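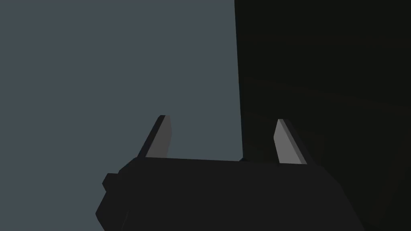 Someone on the Helent beginners' board told me last month that if my practice runs look jerky, the robot will simply learn to be jerky, and I have been worrying over that ever since.

So let me back up a little. I'm teaching a simulated arm to go up to a big dark panel, stop short of it with the fingers open, and wait there. That's the whole task for now (closing on a handle comes later, once I trust myself). I drive it from my keyboard with the Oller remote control add-on, and I watch through the view from behind the gripper, because that's the one the learning program gets too. I have 100 runs saved. Played back, maybe a third of them are lovely and the rest wander all over the place, with little stops where I was hunting for the right key. From that view I also have a terrible time judging how far the fingers are from the panel, since everything over there is so dark.

Should I throw the bad ones out and start fresh, or keep going and hope that more runs will smooth things over? And is a keyboard just the wrong tool for this? Thank you so much for any help, I know these are beginner worries!

Posted in Teaching by Demonstration, June

pelicanporch
Oh, I remember this stage so well, and please don't delete anything yet! Move the wobbly runs to another folder and train on the good ones first. You may be surprised how far a small clean set will take you on a task this short. My first set had 700 runs in it and I was terribly proud of it, and the arm would drive halfway there and then just sit, because I had paused in the same spot in nearly every run while I moved my hand on the keys. Trimming out those pauses did more for me than any extra recording I ever did.

I would keep a few of the wandering ones, though, the kind where you drifted off and then steered nicely back. The arm is going to drift too, sooner or later, and it needs to have seen what coming back looks like. What you want to lose are the runs where you drifted and then bumped the panel, or gave up.

As for the keyboard, it works, but it moves in steps and you'll feel every one of them. A cheap game controller with two sticks is so much kinder. Turn the speed down to 4 in the settings (if your version of the add-on has the slider) and do five or six throwaway runs before you start saving. My hands always need the warm-up.

marlow_bench
get a controller. also what version are you on, I had the same thing with the Kultia arm and it was the frame rate

tinroof22
Agreeing with most of the first reply. On judging the distance: if your simulator lets you, brighten the light on the panel side, or give the panel a lighter color, and record with that. A charcoal gripper housing and a nearly black panel that blend together are hard on you, and they're hard on the learner as well. Just remember that whatever look you record with is the look it will expect when you test it, so change it before the next batch and leave it alone after that. I forgot once and spent a whole evening blaming the training.

You could open a second window with a side view for yourself, too, but be careful there. If you are steering by something the robot can't see, it has no way of learning why you stopped where you did. I use mine to check the start position and then close it.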